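Sorting the small-parts drawer this month. Rules first, results after. 1/

The drawer takes 17 containers. It had drifted into one heap, mostly caps, clips and knobs detached from things we may or may not still own. 2/

Method: everything goes into shallow open boxes, one layer deep. If a piece has to sit on top of another piece, the box is full – start a new one. 3/

Lids stay off during sorting. With a lid on, a box gets treated as finished and goes back unsorted. I did this twice in March. 4/

Sota Kinoshita asked for a cutoff. Mine is 50 mm on the longest side. Anything over that goes to the Hamada bin in the hall closet. 5/

Plastic sorts by function first, color second. Caps with caps, clips with clips. Color is only useful when matching a part to its parent item. 6/

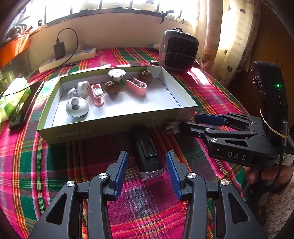
Walnuts are food and go back to the kitchen. They get in because the nut bowl lives on the same table. Chiyo Kuroda has moved it to the counter. 7/

Unidentified parts get a paper tag with the month and sit for one quarter. No match by then – recycling if the plastic is marked, trash if not. 8/

Remaining: two boxes and the battery tin. Tags are the plain Primdale ones, pack of 700, which should outlast the drawer. 9/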